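Slide 4: the dish station at Plengate

Okay, my favorite part! Start with the people. Refugio Gallegos ran the staff kitchen for 14 years, and the thing he hated most was bending down to load plates at the end of a shift.

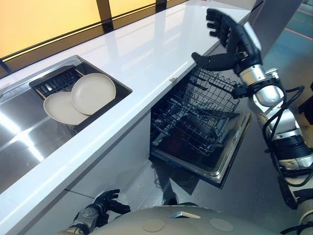
So we asked the crew which jobs they'd hand over first. Loading won by a mile. Setting tables came last (they like the chat!).

Pause for Kylie's story about her back.

What changed: two people moved from cleanup to menu planning, and Kylie now trains new hires on working next to the robot. Pay came up a lot, so say it plainly: the hourly rate stayed the same.

Questions go to Asanka. Next slide, the Forsberg site.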